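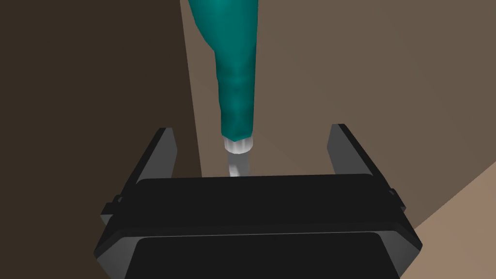 **Notes orateur : charge d'entraînement et blessures des ischio-jambiers, saison régulière**
Version du 14 février 2026. Durée visée : 30 minutes, questions comprises.

## Diapo 1. Périmètre

- Football américain universitaire, effectif de Sturnby : 107 joueurs inscrits, 99 suivis sur toute la saison. Les huit autres sont exclus de l'analyse (arrivée tardive ou GPS incomplet).
- Préciser tout de suite la définition : blessure = au moins une séance manquée, diagnostic posé par le staff médical. Les gênes signalées sans arrêt sont codées à part.
- Remercier Fathima Pathirana pour le nettoyage des données.

## Diapo 2. Rappel historique

Passer vite. Le registre papier du club commence en 1986. Jusqu'à l'arrivée de Morven Swanson à la préparation physique, les lésions musculaires de la cuisse y sont notées sans distinction entre quadriceps et ischio-jambiers. Aucune comparaison de long terme n'est donc présentée.

## Diapo 3. Mesure de la charge

- Charge externe : distance totale, distance à haute vitesse, nombre de sprints.
- Charge interne : RPE de séance multiplié par la durée en minutes, recueilli à la sortie du vestiaire.
- Les linemen courent peu à haute vitesse. Pour eux, l'indicateur est remplacé par le nombre d'accélérations. *Montrer la ligne du bas du tableau.*

Si la question du ratio aigu/chronique est posée : il est calculé, mais pas utilisé comme seuil de décision. Renvoyer à l'annexe B.

## Diapo 4. Résultats par poste

Lire le graphique de gauche à droite : receveurs, demis défensifs, coureurs, puis le reste. L'incidence est la plus élevée chez les receveurs, surtout lors des semaines à deux déplacements. Intervalles de confiance larges pour les coureurs. Le dire avant qu'on le demande.

## Diapo 5. Protocole de reprise

1. Isométrie sans douleur, genou fléchi puis tendu.
2. Course linéaire progressive.
3. Changements de direction, sans opposition.
4. Tracés de passe à pleine vitesse avec le quarterback.
5. Entraînement complet.

Le passage de 3 à 4 est validé par Malsha Gazi et par l'entraîneur de poste. Pas de délai fixe.

## Diapo 6. Limites et suite

- Un seul club, une seule saison.
- RPE déclaré devant les coéquipiers : biais probable vers le bas.
- Recueil individuel sur tablette testé dès avril, pendant les entraînements de printemps. Contact : Janaka Karunaratne.

Laisser la diapo 6 affichée pendant les questions.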